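# Haushaltsaufgaben für Greifroboter testen: Küchenrolle auf der Arbeitsplatte

Stand: 17. Dezember 2021

Ob Maschinen schon im Haushalt helfen können, lässt sich schlecht pauschal beantworten. Man muss eine einzelne Aufgabe nehmen und sie oft genug wiederholen. Diese Anleitung zeigt, wie man das in der Simulation macht, und zwar am Beispiel einer Küchenrolle, die von der Arbeitsplatte aufgenommen und an anderer Stelle abgelegt werden soll. Die Werkzeuge heißen bei uns Fovico (Simulator) und Driletti (Greifplanung). Andere Programme gehen auch, die Schritte bleiben gleich.

## Was man braucht

- Fovico mit der Küchenszene »Portela«
- Driletti, Version ab September
- ein Greifermodell mit mehreren Fingern
- eine Tabelle für die Ergebnisse

## Schritt 1: Die Aufgabe eng fassen

»Küche aufräumen« ist keine Testaufgabe. »Rolle greifen, 3 Sekunden halten, ablegen« ist eine. Vor dem ersten Lauf wird aufgeschrieben, was als Erfolg zählt. Bei uns gilt ein Versuch nur dann als bestanden, wenn die Rolle beim Halten nicht abrutscht und die Nachbarobjekte an ihrem Platz bleiben. Die zweite Bedingung wird gern vergessen. Ohne sie sehen die Zahlen deutlich besser aus, als sie sind.

## Schritt 2: Die Szene aufbauen

Eine freie Fläche mit einem einzigen Gegenstand ist zum Einrichten in Ordnung, sagt aber wenig über eine Küche aus. Stellen Sie mindestens ein weiteres Objekt dicht neben das Ziel. Ein Apfel eignet sich gut: Er ist rund, rollt beim kleinsten Stoß weg und verrät damit jede unsaubere Anfahrt.

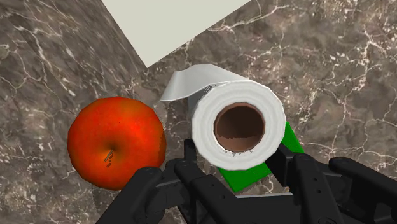

Die Oberfläche darf ruhig unruhig gemustert sein. Marmor mit hellen Adern ist für die Objekterkennung schwieriger als eine einfarbige Platte, und in echten Küchen kommt beides vor. Wer zuerst auf Einfarbig testet, sollte die Ergebnisse getrennt ablegen.

Die Küchenrolle selbst hat zwei Tücken. Sie ist weich, gibt also unter den Fingern nach, und sie hat oft ein loses Blatt. Viele Modelle behandeln die Rolle als starren Zylinder. Dann gelingt der Griff in der Simulation, und am Gerät zieht ein Finger das Papier ab — die Rolle selbst bleibt liegen.

## Schritt 3: Den Griff planen

1. In Driletti die Rolle als Ziel wählen, alle anderen Objekte als Hindernis markieren.
2. Die Anfahrt so legen, dass kein Finger den Nachbarn berührt.
3. Die Greifkraft niedrig ansetzen und in kleinen Stufen erhöhen.
4. Das lose Blatt als gesperrten Bereich eintragen.
5. Nach dem Schließen kurz warten, erst dann anheben.

Wenn der Planer keinen Weg findet, hilft meist ein anderer Anfahrwinkel. Den Sicherheitsabstand zu verkleinern ist die schlechtere Lösung.

## Schritt 4: Wiederholen und zählen

Wir haben 400 Läufe mit leicht veränderten Startlagen angesetzt. Davon waren 268 nach unseren Regeln bestanden. Die übrigen teilen sich in drei Gruppen: Nachbarobjekt verschoben, Rolle abgerutscht, kein Weg gefunden. Tragen Sie die Ursache bei jedem Fehlschlag sofort ein — später lässt sie sich nur mühsam aus den Protokollen rekonstruieren.

## Wie weit ist die Technik?

Zwei von drei Versuchen reichen für eine Vorführung, für eine Küche reichen sie nicht. Ein Mensch nimmt die Rolle nebenbei und schiebt den Apfel notfalls mit dem Handrücken weg. Genau dieses Wegschieben fehlt unserem Ablauf noch; der Planer kennt Hindernisse, aber keine, die man bewegen darf.

In der Werkstatt sieht es besser aus, solange die Teile starr sind und immer gleich liegen. Im Versuchsraum in Evusbridge läuft das Umsetzen fester Kunststoffteile seit September, zuletzt 1.059 Griffe ohne Eingriff. Auf Papier, Tücher oder Beutel lässt sich das nicht übertragen.

Als nächste Übung bietet sich dieselbe Szene mit einer fast leeren Rolle an. Die Greifkraft muss dafür neu eingestellt werden, die Werte aus Schritt 3 also vorher sichern.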